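Fewer clothes, same bill?

Zestico wants 70 dollars for its February closet course and promises you'll save 266 a year by buying less. Itzel Cervantes took it and still isn't sure where that figure comes from. Neither are we.

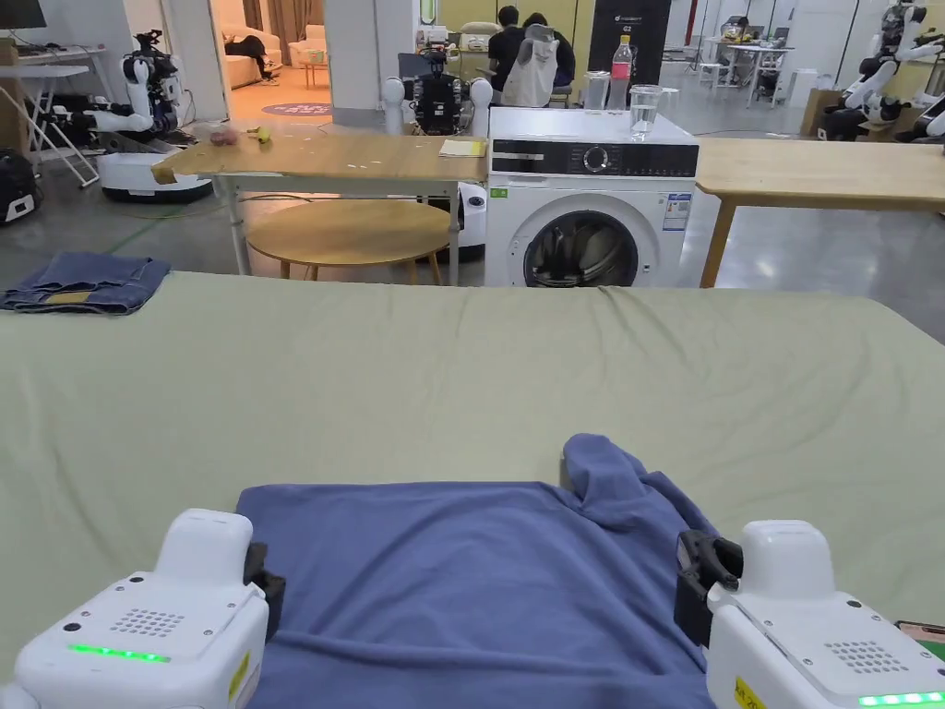 What looks like a long-sleeved top, and folded jeans, on the bed.

The course runs over three weeks, and week one is mostly a shopping list: matching hangers, drawer dividers, cedar blocks. 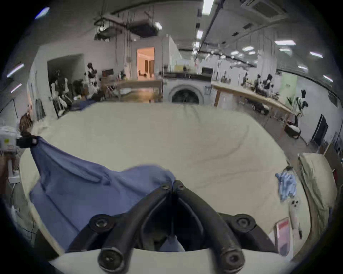 Add those up and the savings look thin. Portela library lends a decent book on mending for free. Ask at the desk on Tuesday.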